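**Ticket:** Kitchen socket circuit tripping, unit 2, Hendham
**Opened:** Monday, September 14, 2020
**Priority:** Normal
**Status:** Closed

## Fault as reported

The breaker for the worktop sockets goes off without warning, mostly in the late morning. Lights and the fridge are on other circuits and stay on. The tenant resets the breaker and it holds for anything from ten minutes to two days. No smell of burning, no marks on the socket plates. The same fault was logged in February and closed with "could not reproduce".

## Checks, first visit

1. Read the label on the consumer unit. The worktop sockets are on their own breaker with an RCD in front of it. It is the RCD that drops – the breaker itself stays up. The February notes say "breaker", so the wrong part was being watched.

2. Unplugged everything on the circuit and reset. Held for the whole visit.

3. Plugged items back in one at a time, leaving each on long enough to warm up. Kettle fine. Toaster fine. Extension lead fine with nothing in it.

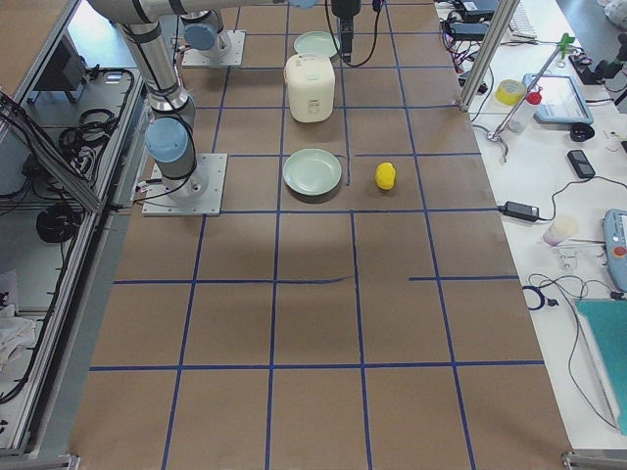

4. Swapped the extension lead for a new Negri one anyway, as the old one had a loose switch.

5. Insulation test on the fixed wiring with all loads out. Reading was 200 megohms, so the cable in the wall is not the problem.

6. Left the circuit live and asked the tenant to write down what was switched on at the next trip.

## Tenant's notes

Two trips in the following week. Both times the kettle was off. Both times the dishwasher was running, and it had reached the heating part of the programme. The dishwasher is fed from a fused spur behind the end cupboard. It had been assumed to be on the appliance circuit, along with the fridge, and was never unplugged in February or on the first visit.

That also explains the late morning pattern. The machine is set on a delay and starts after the breakfast things go in. 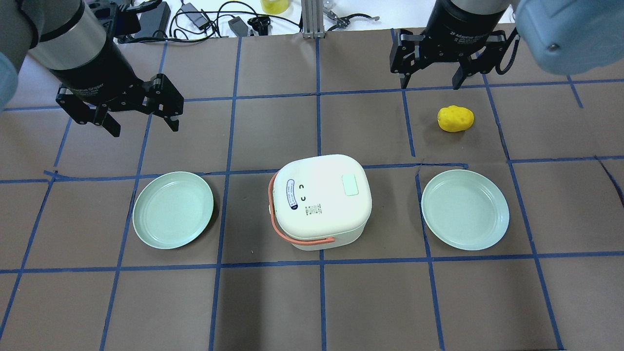
**Could a dishwasher trip the RCD if it still washes properly?**

It can wash well for months with a leaking heater. The element lets a small current through to earth when it is hot, and that is enough to trip the RCD long before the heating stops working.

## Checks, second visit

- Isolated the spur and confirmed it is on the worktop circuit. The chart on the consumer unit door is wrong and has been corrected in pen. A printed one is to follow.
- Disconnected the dishwasher and tested each heater terminal to earth. Anything over 1000 kilohms would have passed at this stage. The reading started above that with the element cold and fell well below it after a short heating run.
- Looked underneath for leaks. Dry, no rust on the base tray.
- Tested the RCD trip time and current. Both in range, so it was left in place.

Part ordered from the Wudville depot. They had the older pattern of element on the shelf, which has the same fixing but a longer tail – do not accept it, the cover will not close. The right one came from Vasby two days later. 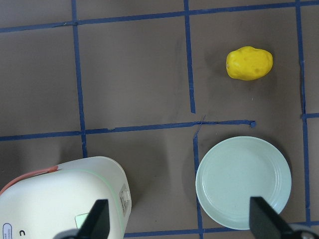
The cover screws on this model are different lengths and the long ones go at the back. If a long one goes in at the front it touches the float switch and the machine will report a flood. This happened on refitting and cost half an hour.

## Fix

New element fitted, old one bagged and labelled. Heater to earth tested again after a hot programme and the reading stayed high. Circuit put back to normal with everything plugged in. Tenant asked to run the dishwasher at the usual time and to report any trip.

## Follow-up

No trips reported in the two weeks after the repair.

Still to do:

- Print and fit the new circuit chart.
- Add a note to the February ticket pointing to this one.
- Check the chart in the unit next door. It was filled in at the same time and in the same handwriting.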